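Khairul Hidayat has talked me into spending my evenings on Pelupessy, his project for teaching an arm to manage a gas stove. The arm needs examples, so we collect them. The target is 1,000 and I have my doubts about every one. You put the pan on the back burner, the lid on the front, the tray beside it, and off you go again.
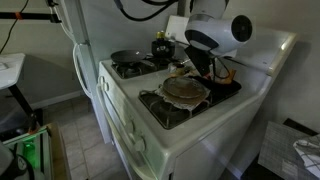
How many examples does it take before the thing learns? Khairul says 50 good ones per task, and I've yet to hear him say what a good one is.

My own worry is sameness. A stove in one room, against one wall, teaches you a lot about that stove. Shift the bowl a hand's width and call it variety if you like. 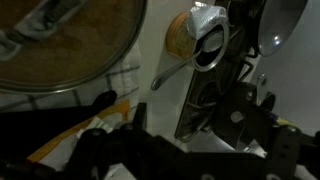
I also don't trust our labels. Hazem Ouali went back over 13 runs in October and disagreed with me on most of them - what I'd marked as a clean grasp he called a nudge. We never settled it.

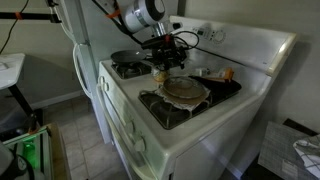 The gripper over the middle of the cooktop.

Then there's the wrist view, which Khairul swears by. Half of it is gripper. Perhaps the model finds that useful, and I'd like to see a test with it left out before I believe so.

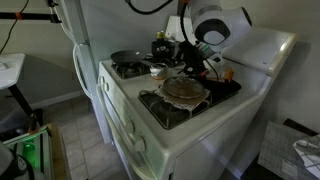
I'll carry on to the end of the month anyway. Hazem wants the rejected runs kept in a separate folder, and I'm with him on that.

Contact | © Skesomville notes | Back to top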